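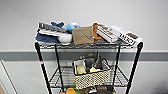 The Viris club meets on Thursday afternoons in a room that used to store the school's sports gear, and the year's challenge is tidying up. Each team has to program a robot to find an object it has been asked for, pick it up and put it where it belongs. The club's leader, a science teacher in her second year of running it, is very proud of how messy she has let things get. The black wire cart against the wall is the practice course, and its top shelf is a proper heap: folded navy cloth with a crumpled white one on top, a stripy grey-and-white thing lying across both, a brown paper envelope standing up in the middle of it all, boxes and packets leaning every which way. Under that there's a checked basket with its own little crowd of stuff inside. "The kids wanted it neat," she says. "I said, have you seen your bedrooms?"

I'd come expecting wheels and flashing lights and a bit of crashing into walls. There was some of that later in the afternoon (the small rover by the door has opinions about corners), but most of the session was spent talking, and the talk was terrific. Two students were arguing about what counts as a cloth. A third had her chin on the bench and was squinting at the shelf from the side, trying to work out what the robot would make of it from there.

"That's the bit I love," the teacher tells me. "They start out thinking the arm is the hard part. Then they spend three weeks on whether a thing is in front of another thing."

The club has two teams this year, and both named their own robots. Pokon belongs to the younger students and is, they told me, "fast but a bit dim". Tesine belongs to the seniors and takes its time. It makes a plan before it moves, and the plan scrolls past on a laptop while everyone leans in to read it. Tesine's lead programmer is in Year 11 and wants to study engineering, or possibly the cello.

"We train it on our own photos," she explains. "You take a picture, you draw around every object, you give it a label, and you do it again. We're at 861 now. I did a lot of those on the bus."

I ask whether that gets boring. She thinks it over fairly. "The drawing does. But then you show it a picture it's never seen and it gets the envelope right, and you kind of scream."

The envelope has a bit of a reputation. Paper bends when you squeeze it, and it slides when you don't squeeze enough, so the seniors have been fiddling with grip settings since the start of term. Soft things are their own trouble. A cloth has no proper shape, the programmer says, so you can't tell the robot to look for a shape. "It could be a square, it could be a sausage. We ended up going for the colour and then looking for a fold to pinch."

The younger team has gone at it from the other end. They've told Pokon to leave anything soft until last and to start with boxes, on the grounds that boxes have corners and corners are easy to find. Their spokesperson, who is twelve and had prepared notes for me, was very clear about the scoring. "You get points for each thing in the right place, and you lose points if you drop it. So we do the easy ones and then we panic."

It's a decent strategy! The regional round gives each team 900 seconds at the shelf, and the judges lay out the objects themselves, so there's no learning the layout off by heart. The teacher copies that by rebuilding the pile before every session while the students wait in the corridor. She takes it seriously. "I try to put something flat underneath something tall, and something they like where they can't reach it. They groan when they come in. It's lovely."

The parts budget is small. Most of the motors came through Đồng, an electronics shop in town whose owner lets the club have returned stock cheaply, and the younger students learn to solder by bringing the tired ones back to life. The gripper pads have been cut from bicycle tube, kitchen sponge and the sole of somebody's runner. The sponge was the favourite when I visited, although the seniors reckon the runner sole will win out once they've found a better glue.

I wanted to know what the students do when it all goes wrong, as robots tend to let you down in front of visitors. The Year 11 programmer laughed at that. The team keeps a logbook, on paper, and every failed grab goes in with a guess beside it. She flipped through and read me a few: "Thought shadow was object." "Battery." "Battery." "Went for the basket handle again."

The handle is a running problem, apparently. It arcs over the top of the things they want, and Tesine keeps treating it as something to be fetched. One idea is to teach it that the basket and its handle are all one object. The other, put forward by the younger team from across the room and rather loudly, is to let it pick the whole basket up and see what the judges say.

"It's not against the rules," the teacher says. "I checked. I'm a little bit worried they're going to do it."

The regional round is in October. Until then the club runs from 3 o'clock until the cleaner needs the room, and new members can turn up at any session without having touched a line of code. They'll be handed a pencil and put on the logbook first.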